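Chapter 8
Placing What You Hold: Frames, Contact and Release

In this chapter you will learn to
– write a placement task as a chain of coordinate frames
– separate the error of the grasp from the error of the target
– plan an approach that ends in contact with a surface
– decide when a controller may open the hand

Before you start, review homogeneous transforms (Chapter 2) and impedance control (Chapter 6). The code for this chapter is in the place folder of the Trivico package.

8.1 Why placing gets its own chapter

Chapter 7 ended with the part in the hand. Many courses stop there, and many software projects do too. The grasp planner gets months of work, and the placing routine is written in an afternoon: move above the target, go down, open the fingers. For a small cube on a large table this works well enough. For a long part that has to stand on a narrow base, it does not.

A gripper that closes on a part rarely holds it exactly where the planner said it would. The part may turn a little between the fingers or slide along them. If the part is short, a turn of one degree moves its far end by a distance too small to matter. If the far end is 609 mm from the fingers, the same turn moves it by nearly 11 mm. The planner that treats the grasp as perfect will place the part 11 mm off and report success, as every joint of the arm reached the angle it was asked for.

We will use one task through most of the chapter. An arm holds a tall molded panel upright and must set it down inside a square marked with tape on the floor. The square is much larger than the base of the panel, so the position tolerance is loose. The tilt tolerance is tight. A panel let go at the wrong angle will fall, and it does not matter then how well it was centered.
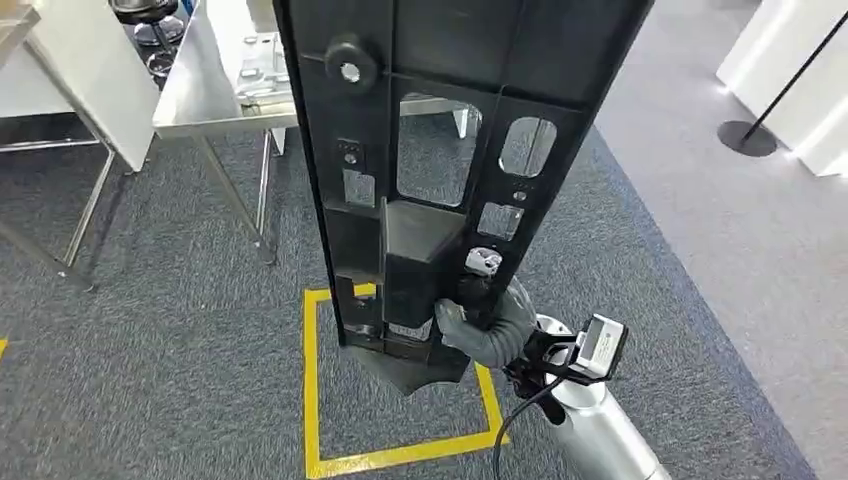 Figure 8.1. A tall panel held upright over a taped square. The grasp is on the right edge, low on the panel.

Look at where the fingers are in Figure 8.1. They hold the panel by one edge, near the bottom, and most of the panel rises above them. From the point of view of the software, this grasp raises two questions. The first is how the weight of the panel loads the wrist, because the center of mass is off to one side of the fingers. The second is what the camera can still see. A panel this size covers a good part of what is behind it, apart from what shows through its openings, and a placing routine has to decide which features of the target it can rely on while the part is in the way.

8.2 The chain of frames

We name four frames and keep the same names to the end of the book.

B is the base of the robot.
H is the hand.
P is the part.
T is the target.

The pose of the hand in the base frame comes from the joint angles. We write it as B_H. The pose of the part in the hand, H_P, is the grasp. The pose of the target in the base frame is B_T. Placing the part means choosing a hand pose so that

B_H · H_P = B_T · T_P

where T_P is the pose we want the part to have relative to the target. Solving for the hand gives

B_H = B_T · T_P · inverse(H_P)

The equation is short, and the mistakes made with it are mostly of one kind. The three terms on the right come from three different sources, and each one ages at its own rate. T_P is a design choice and does not change. B_T was measured when the camera last saw the target. H_P was either assumed by the planner or measured after the grasp. A program that stores all three as plain matrices has thrown away the information about how old they are and where they came from.

For that reason every transform in our code carries a time stamp and a source label. The label is a single word: designed, measured or assumed. The function solve_place will not run if H_P is labeled assumed and the part is longer than a limit set by the user. Students find this annoying in the first lab. By the third lab most have raised the limit once, dropped a part, and put the limit back.

Case note: the Takács cell

Anil Kulkarni and Bogumił Pietrzak rewrote the placing software for a cell at Takács. Their first version measured the grasp once, right after the lift. Out of 293 logged trials, 6 ended with the part tipping over at release. When they went through the logs, all 6 showed the same pattern: the part had turned in the fingers during the long move across the cell, after the measurement was made. The second version took a new measurement just above the target. It added time to every cycle – the operators noticed and complained – but it stayed in.

8.3 Approach, contact, release

A placing motion has three phases, and each needs a different controller.

During the approach the part moves through free space, and position control is the right tool. The path should end a short distance above the surface, with the part already at its final angle. Do not correct the angle after contact has begun.

During contact the part meets the floor. The height of the floor is never known exactly, so a pure position controller will either stop short or push. We switch to impedance control along the vertical axis, with low stiffness, and keep the other axes stiff. The switch itself has to be smooth, and Section 8.5 gives a method for it.

Release is a decision before it is a motion. The fingers should open only when the floor is carrying the weight of the part. The wrist force gives one test. Section 8.6 shows why that test alone can be fooled by a part resting on one corner, and adds a second test based on torque.

We start with the grasp measurement, as the other two phases depend on it.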